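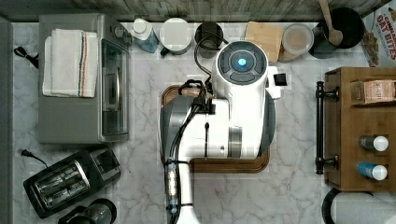

Leave the Exes Out of It

Every time a famous man gets into trouble, I know what my phone will show me before I finish my first cup of coffee. A gallery. All the women he ever sat next to at a premiere, lined up in order, with a little arrow so I can click through them.

It happened again this May, when the lead actor of Vekby walked off the set and the lawyers got busy. I counted one gallery, because I was cross and had the time — 90 slides, and only four of them were about the contract. The rest were dinners, beaches, and poor Thaís Trindade, who went out with him for one summer, years ago, and has made over 200 episodes of television since then!
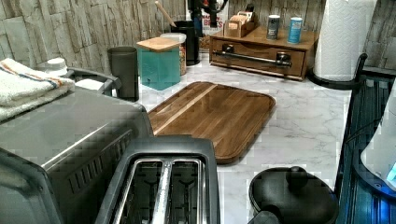

She was asked about him at the launch of her own show, Starngate, before anyone asked about Starngate. She was very gracious (she always is), and I sat there on my sofa feeling a bit ashamed, since I had clicked too.

What I'd Like Instead

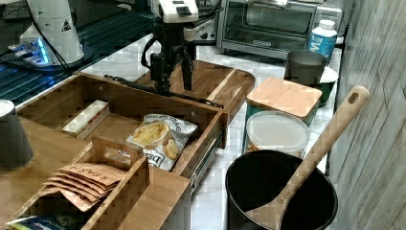 A Small Promise

I love gossip, I really do, and I'm not about to give it up. Tell me who is feuding, who got the part, who wore that awful green cape to the Drudesberg party. But if a woman has had nothing to do with a man for years, let her have her own headline, or at least a quiet week. I've stopped opening the galleries. I did slip once, for the cape, and I closed it at slide three.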